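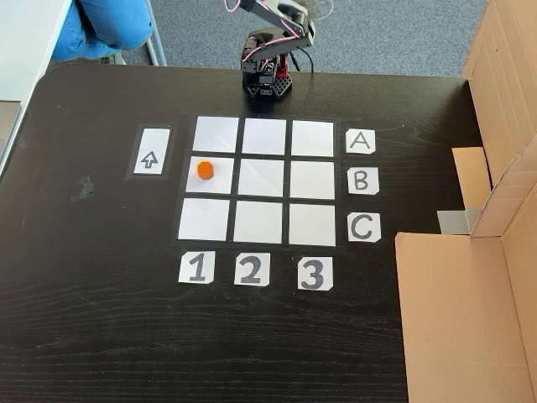 Masanobu wrote back overnight that the Mornia sourdough is going slack because I'm keeping the starter too warm, and that I should quit feeding it at bedtime and feed it when I get in. He may well be right. I'd been blaming the flour.

2019-01-19, test kitchen. So, bake 12, and I changed just the one thing (well, two, if you count the new lid). Starter lived on the lower shelf by the window, fed at 7 in the morning, and I used it as soon as it domed. The dough felt much friendlier in the hands, with a bit of spring to it, and it held its shape on the peel long enough for me to slash it without swearing.

Flour was the Stoltitz bread flour again. I do want to try the Cilano, which Helmi swears by for anything with a long cold rise, but we still have most of a bag open and it seems a shame to let it go stale. Three folds, half an hour apart, then into the fridge until after lunch.

Crust is lovely - deep brown, blistered along one side. Crumb is still tighter near the bottom than I'd like, so the oven stone probably wanted longer to heat. Taste is milder than the September loaves, and I rather miss that tang!

Helmi, if you're in before me, please feed the jar marked K (the Kikuchi rye one) and leave the white one alone. Half the loaf is in the bread tin, help yourself.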